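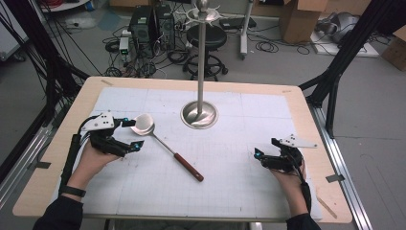
A ladle or large spoon with a wooden handle, and a chrome utensil stand with hooks at the top.

Where Do the Kitchen Spoons Go?

By Zlata Sirko

Think about the big tools in your kitchen. There is probably a ladle for soup, a spatula for pancakes, and maybe a big spoon with holes in it. They are long and they don't fit well in a drawer. Some families hang them on a utensil stand.

A utensil stand is a simple thing. It has three main parts: a base, a pole, and hooks.

The base

The base is the part that sits on the counter. On many stands it is round and wide. A wide base makes a stand hard to knock over. You can test this yourself. Stand a pencil on its end on a table and let go. It falls. Now push the end of the pencil into a big lump of modeling clay and flatten the clay on the bottom. Now the pencil stays up. The clay is doing the same job as the base of the stand.

Weight matters too. A heavy base keeps the stand steady when somebody bumps the counter.

The pole

The pole holds the hooks up high. It has to be taller than the tools are long, or the ends of the tools will touch the base. If you have a ruler, measure the longest spoon in your kitchen. A stand for that spoon needs hooks higher than that number.

The hooks

The hooks on the stand at the top of this page are set in a ring. They point outward, away from the pole, so that each tool has its own space. There is a small ball on the very top. A decoration like that on the end of a pole is called a finial. You may have seen finials on flagpoles, curtain rods, or fence posts.

To hang on a hook, a tool needs a hole or a loop at the end of its handle. Look at the tools in your own kitchen and see which ones have one. A tool without a hole can go in a jar.

Keeping the balance

Suppose you have four heavy ladles and you hang them all on one side. All the weight pulls that way, and the stand may tip. If you hang two on one side and two on the other, the pulls even out. This is the same thing that happens on a seesaw.

Here is an experiment you can do with a coat hanger. Hang it on a doorknob and clip one clothespin to the left end. Watch it tilt. Then clip another to the right end.

Why wood and metal?

The ladle or large spoon in the picture has a stainless steel bowl and a wooden handle. Steel is strong and does not rust easily. It also lets heat move through it quickly. If you leave an all-metal spoon in hot soup, the handle can get too hot to hold. Heat moves through wood much more slowly, so a wooden handle stays cooler.

Wooden handles do need some care. Wash them by hand, dry them with a towel, and don't leave them soaking in the sink.

Words to know

Ladle: a spoon with a deep or round bowl and a long handle, used for serving soup or sauce.
Utensil: a tool used for cooking or eating.
Chrome: a shiny metal coating. It is short for chromium.
Finial: a decoration at the top of a pole or post.

Try it at home

Ask a grown-up before you take anything out of the kitchen. Choose three tools that are not sharp. Draw each one and write down what its handle is made of. Then draw a stand that could hold all three.

Next in this series: How a Whisk Works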